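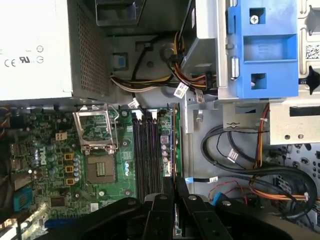
I finally swapped the fingers on the Illach gripper this weekend and I have to write this down while I'm still grinning. For months I'd been using the wide pads that came in the box, and they are great for blocks and bottles and pretty much hopeless inside a PC case. Everything in there is close to something else. You go for a memory module and the outside of the finger hits a cable before the inside gets near the part.

So now I have two sets to compare. The stock ones, and a narrow pair I ordered from Tondach back in June and then left in a drawer (I know). Same arm, same controller, same wrist camera, and the same old Dell on its side on the bench.

Old desktops are wonderful for this! The drive carrier is bright blue, so you can find it from the wrist view even in bad light. The memory slots stand in a nice parallel row. And then there are the cables, which loop all over the chassis floor and have little white labels hanging off them, and every one of those labels is something to snag.

I gave each set 45 tries at the same job: come down over the board, close on a memory module, lift straight up, stop. The narrow pair won easily. I could get in between neighbors without brushing them, and I stopped holding my breath on the way down. Where they lost was grip. The tips are small and a module can pivot between them if you grab it off center, so I ended up slowing the close and adding a second squeeze before the lift.

The stock pads still win on the blue carrier. More contact, no twisting, no fuss.

What surprised me most was the camera. With either set the gripper covers a big piece of the bottom of the view, and that is exactly where you want to look in the last bit of the approach. I tried tilting the mount a little and it helped, but then I lost the far end of the case. For now I line everything up from higher, save the pose, and trust the arm for the rest. Sebastian (that's the arm, it came with the name on its crate) repeats well enough that this mostly works.

Next I want to try the Bareneck controller, which lets you set a force limit on the close and not only a position. I'd also love to do connectors. The latching kind scare me a bit - you have to press and pull together, and two fingers may not be enough.

Last updated: 16 February 2021

Recent posts
Cable routing on the wrist, third attempt
Tondach fingers: what was in the box
1,000 picks with the stock pads
Why I moved the bench away from the window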